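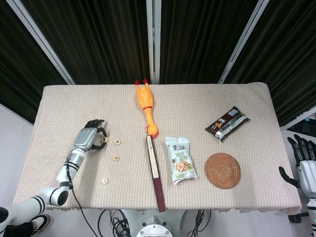 Kelis Tabletop – data card

Kelis holds 1,774 recordings of a two-handed robot doing one dull chore: clearing a table of small odds and ends. Snack packets, a coaster, wooden tokens, a rubber chicken.

954 recordings are marked as finished. Read that figure with care – "finished" means the labeller was satisfied, and labellers are kinder than anyone with a messy kitchen.

Known gaps: one room, dark curtains, no wet items, no glass. Please don't cite Kelis as proof that robots can tidy a house.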